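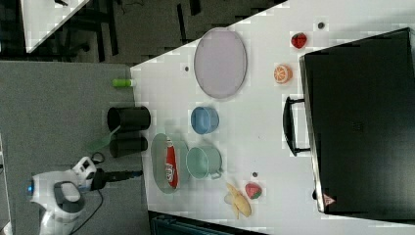 Search talks, slides and people

Filed under: Talks > Robots at Home > Speaker notes

OK, start with the question I get at every family dinner: when is it going to do my dishes? Wait for the laugh. (If there's no laugh, move on fast.)

My short answer is that it depends what you mean by "do." Picking up one bowl, in good light, from a clear table? Sure, we're pretty much there. Clearing up after a real breakfast with two kids? Nope, not yet, and I say that as somebody who loves this stuff!

Tell the Walard story here. They had an arm packing small parts on the shop floor, around 400 an hour, same part and same bin all day long. Then purchasing switched to a shinier bag and the whole line sat there for an afternoon. A kitchen changes the bag on you every five minutes.

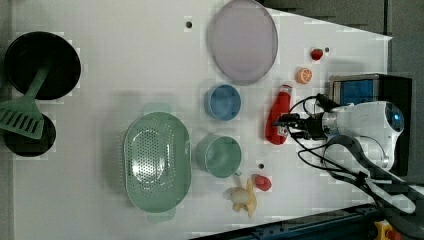 So, think about what a kitchen asks for. Plates are flat and wide and there's hardly anything to grab — you have to get under the rim. Mugs have a handle that could be pointing anywhere. A squeeze bottle on its side wants to roll. And toy food is the easy version, remember, because a real strawberry squishes.

Slide on Varkmont. We ran 3,000 pickups over the spring, and the part I want people to take home is the 22 objects we used. Great number for a paper, lousy number for a kitchen drawer. Ask the room to guess what's in theirs. Let them shout stuff out.

Shop floors first, then, homes later. I'd put money on Zoson-style sorting cells before I'd put money on a dish robot. If someone asks for a year, don't give one (I did that at Sarmiento and I still get emails).

Skip the gripper slide if we're past 2 o'clock. Go to questions, leave the video looping.

Contact | Copyright, all rights reserved | Back to top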